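2021-04-06

Bag bench, continued from the November page. Working on the open-top bags again, the ones with the perforated side panels. Seo-ah Pyo has the cutting table until lunch so I'm at the long bench with the hand tools and whatever I can do without the machine.

Where things stand. Two patterns are live, the Fendside tote and the Raltia. The Fendside is the plain one, single piece body, webbing handles, no lining. The Raltia has the lining and the elastic, and takes much longer to put together. The customer for the Raltia wants it to hold its shape when it's half full and wants the top to close down a bit without a zipper. We tried a zipper on the first sample and it made the opening too stiff to get a hand in past the wrist.

Morning: pulled the old samples out of the drawer and went over the seams. The November sample has held up well except at the base corners, where the thread has started to cut into the panel. Same fault on both sides. I had the stitch too short. Short stitches between punched holes leave very little material to hold anything, and under load the line of needle holes acts like a tear strip. Went up to the next stitch length on a scrap, loaded it with the 6 kg weight and left it hanging from the rack hook. I'll look at it tomorrow before I touch it.

Also tried the other thread, the bonded one from Hellwig. It runs fine in the hand needle but it squeaks going through the panel and I don't like how the knot sits. It may be better waxed. Left the spool on the windowsill with a tag on it. Please don't put it in with the general stock, it looks the same as our usual and I will not be able to tell them apart.

Panel stock. Roll 1504 is the one we've been using and there's enough left for the next set if we nest the pieces properly. Roll 1655 came in last week. It's a little softer and the edge curls more after cutting. I laid a strip of each under the steel rule overnight and the 1655 strip still wants to roll. Seo-ah thinks it will settle once it's bound. Could be. I'd like to see one bound before we cut the rest.

Cutting note for whoever is next: put the template so that the holes don't land on the stitch line. Easy to get right on one side and then have it wander by the bottom corner, because the rows run diagonally. Mark both ends first, then the middle. If the line still catches holes, shift the template and waste the strip. I saved a strip on Thursday by not shifting it and then had to cut the whole piece again.

Binding. The braid goes on after the panel is joined to the body and before the lining goes in. I did it the other way around once and ended up catching the lining in the seam all the way down. Clip it dry, no glue. The glue from the green can soaks into the braid and comes up as a hard shiny patch, and the needle won't go through it cleanly. Clips every hand's width on the straights, closer at the top corner where it meets the rim.

The corner is still the worst part of the job. There's a lot of thickness there: body, panel, braid, rim binding, and a folded edge of lining. The machine skips on it. For now I'm stopping short of the corner, tying off, and doing the last bit by hand with the heavy needle and the palm. It takes a while but it comes out flat. Nisex has a presser foot that might climb over it. Asked them for one on approval, no answer yet. 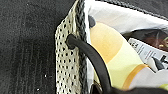

Elastic has been my job for most of the afternoon. What we want is a cord that draws the top in when the bag is carried and lets go when it's set down. I tried casing it inside the rim first and it bunched up and wouldn't slide. Tried a row of small webbing loops and it looked like a repair. The simplest thing is still to use the holes we already have. The black cord goes through one of the perforations up near the top of the panel with a knot at its end, then loops over past the braid and down in front of the white lining, so there's no extra hardware at that end and no extra stitching. The thing I don't trust yet is the hole. The panel is rubbery enough that it may stretch, and a knot that sits properly in the shop can pull through after a month of somebody's groceries.

Options for the hole, in the order I'd try them:

- Bigger knot. Costs nothing, takes more cord.
- Small backing patch behind the panel, cut from scrap, same punch pattern so the holes line up.
- Eyelet. Strong, but metal against that panel will rub, and the customer asked for no metal.

Did a pull test on scrap from roll 1504 with a plain overhand knot and the spring scale. It let go sooner than I hoped. With a double overhand it held to the point where I stopped pulling, because the clamp was moving on the bench. Need to do this again with the clamp bolted down, and on 1655 too, before I write any number here.

Cord length: cut long and trim at the end. The first one I cut to the drawing and it was short once knotted. Seal the ends with the hot knife, quickly, or they mushroom and won't go through the hole. Drawing needs changing, I've penciled it on the shop copy only.

Lining: the white shows every bit of chalk. Switched to the air-erase pen and it's almost gone after an hour. Wash hands before handling it, and keep it off the bench where the oil can stands.

To do:

- check the hanging scrap, thread and panel both
- bolt down clamp, repeat pulls, 4 per knot
- bind one piece of 1655
- ask Seo-ah if she wants the Raltia template recut in the thicker board
- chase Nisex about the foot
- order clips, the red ones are losing their springs

Iron is off at the wall. The cutting table blade has been changed and the old one is in the tin.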